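Duklow Listings Notes – README

Hi, and thanks for downloading this! Duklow is a small set of real estate listing descriptions that I've been collecting and cleaning up in my spare time. I used to write listings for a brokerage called Brullis, and after a few years of typing "sun-drenched" and "won't last long" I got curious about which phrases get repeated, where in the listing they show up, and whether they change when the price drops. So I started saving them. Then a couple of people asked for a copy, and now there's a README.

What's in it

2000 listing descriptions, one per row, all for houses and condos that were on the market when I saved them. 400 of those had at least one price cut while I was watching, and for those you get the first and the last version of the text side by side. Everything is in English. Rentals are out (I tried to include them and the writing is so different that it made a mess of everything).

The files

listings.csv – the main table
price_cuts.csv – the before and after text for listings that came down in price
phrases.txt – my running list of stock phrases, one per line
offices.csv – office codes, with the names taken out
changes.txt – what I fixed and when, kept very loosely

The columns in listings.csv

id – just a number, don't read anything into the order
text – the description as the agent wrote it, typos and all
beds, baths – as listed, so half baths come through as .5
type – house, condo, townhouse or other
office – a code that matches offices.csv
cut – yes or no
tags – my labels, separated by semicolons

I left the capital letters alone. If an agent wrote the whole thing in caps, you get the whole thing in caps. Same goes for the exclamation marks, and oh boy, there are a lot of them.

How I tagged things

There are 23 tags. Some are easy: "schools" goes on anything that mentions a school, and "commute" goes on anything that tells you how long it takes to get someplace. Others are my own judgment. "Apology" is for text that is clearly getting out in front of a problem, like "bring your vision" or "priced to reflect condition." "Hurry" is for pressure, and "staging" is for sentences that talk up how the rooms have been set up instead of the rooms themselves (built-in shelves, breakfast nooks, a "styled home office" and so on). I went back and forth on that last one for weeks, and I still think it's the shakiest tag in the set.
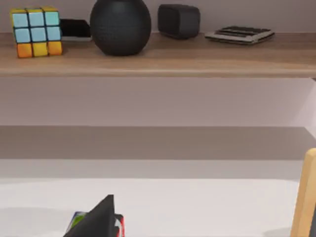
Lorraine Bright wrote in to say that she'd split "staging" in two, because a built-in stays with the house and a styled desk leaves with the stager, and a buyer reading the listing needs to know which one they're paying for. She also felt I'd been too hard on "cozy," which in her market is used for big houses too.

She's right about the first part and I'm going to do it in the next version. For now, if you need the split, search the text for "built-in" and "custom" inside the staging rows and you'll catch most of them. On "cozy" I'm less sure. I've left it under "small" and "mood" both, so you can pick whichever you like.

Zainab Onuoha tagged a batch of the listings on her own, without seeing my labels, so I could check myself. We matched nearly every time on "schools," "commute" and "parking." We were all over the place on "hurry" and "apology." Where we disagreed we talked it through on a long Saturday phone call, and whatever we settled on is what's in the file. Rows she looked at have the word "second" at the end of the tags column. (Yes, that should be its own column. I know!)

What I took out

Agent names, phone numbers, email addresses, street addresses, and anything about the sellers. People put a surprising amount about the sellers into these things – divorces, job moves, a baby on the way. I replaced all of that with a plain [removed]. I did the first pass with Nuller, a little find-and-replace script I wrote years ago, and the second pass by eye. If you spot a name I missed, please tell me before you tell anybody else, and I'll pull that row the same day.

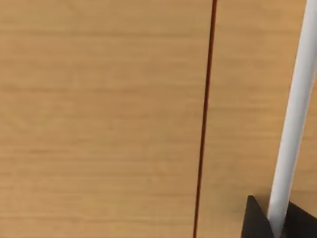

Neighborhood names are still in there, because so much of the language hangs on them. The one exception is Igwe, a tiny development with so few homes that leaving the name in would point straight at the owners. Those rows say "a small development."

Things to watch out for

One office wrote a big share of the condo listings, and their style is very recognizable once you've read a few. If you're doing anything with condos, check the office column first or you'll end up studying one person's habits.

The price cut table only tells you that the price came down. It doesn't tell you why, and it doesn't tell you what the home sold for, or if it sold. I don't have sale prices and I'm not planning to add them, so please don't use this to work out what any home is worth.

A few listings show up twice with small edits, usually when a home changed agents. I removed the exact copies but kept the near ones. They share a type, a bed count and most of their sentences, so they're not hard to find.

Spring is overrepresented. I was busy in the winter and it shows.

Opening the files

They're plain CSV with commas and double quotes, saved as UTF-8. If the apostrophes come out as garbage in your spreadsheet program, use the import menu and pick UTF-8 by hand. Some descriptions have line breaks inside the quotes, so don't split the file on new lines – I did that myself in the first version and spent an evening wondering where all the extra rows came from.

Using it

Go ahead and use it for class projects, writing workshops, blog posts, whatever you like. Short quotes are fine. I'd ask that you don't repost whole descriptions or try to match them back up with the homes. A mention of Duklow is nice but I won't chase you for it.

Next up

Splitting the staging tag, moving "second" to its own column, and adding more fall listings. I'm aiming for October. Corrections are welcome any time, and if you send one, include the id number so I can find the row.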